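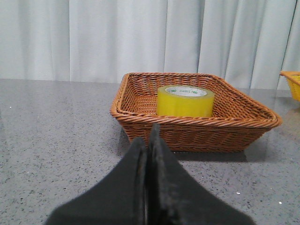 Last edited Wed 5 November

Storing yellow packing tape: brown woven basket or yellow plastic one?

Siriwan
Both sit on a speckled gray counter. The tape rolls pick up lint.

Fondeck
Lay rolls flat, in a bag. Open weave lets dust in.

Drullitz
any basket works
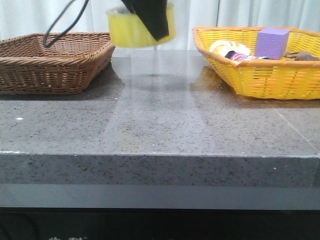 Does stone harm the adhesive?
Clean, dry stone is fine for storage. Grit sticks to the roll edges, so wipe the counter first.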